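4.2 Bench Task and Student Roles

The course project asked each team to have a two-arm bench put small desk items into a container. The items were left loose on a white table, and teams could use one arm or both. Figure 2 shows the bench at two points in the work.

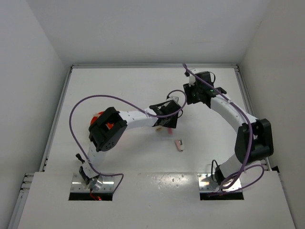
Figure 2 (a), (b). The student bench.
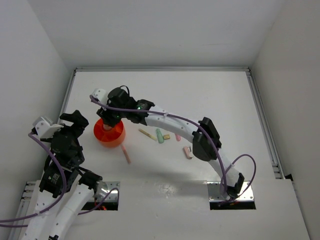

Jikine Course Group, Lustach College of Engineering
Revised 4 May 2026

The arms are fixed to metal plates along the front of the table. In Figure 2(b), one gripper points down over the rim of an orange bowl with raised dividers inside it, and the other arm is folded at the side. A pale pink stapler and several thinner items are still on the table. In Figure 2(a) both arms reach out over the surface, with the grippers at different distances from the back rail.

We chose desk items for practical reasons. They are cheap, students already know how they feel in the hand, and they fail in different ways. A thin stick tends to turn between the fingers when it is gripped away from its middle. A stapler is easier to find but heavier at one end, and teams that gripped it near the hinge dropped it less often.

Each team had three roles, which changed at every session. The operator drove the arms by hand control. The recorder started and stopped each run and wrote the result on the run sheet. The third student reset the table between runs and kept a hand near the stop button. In our first trial of the course, in February, we left the reset to the operator. Sessions ran long and the starting layouts became too much alike – students put things back where they had just picked them up – so we added the third role.

A run was scored as complete if every item on the sheet ended up inside the container and the arms were clear of it. Items that rested on the rim were scored as missed. A run was thrown out if a cable caught on an arm, if the recorder started late, or if a person reached over the table before the stop. Over nine weeks the teams recorded 607 runs, of which 121 were thrown out. Late starts were the largest group by far.

The cables took more class time than we had planned. They run along the outside of the links and need enough slack for the elbow to open fully, but a large loop can drag on the table or snag the other arm. We asked teams to move both arms slowly through their full reach before the first run. Teams that skipped the check usually lost a run to it later in the session.

Students used the kept runs to train a small control policy, described in Section 4.3. All teams shared one set of data, stored on the Pandey server in the lab. Some students would have preferred to train only on their own runs, and two teams did so as a side project. Their results are reported separately in Section 5, with the scores for the shared set.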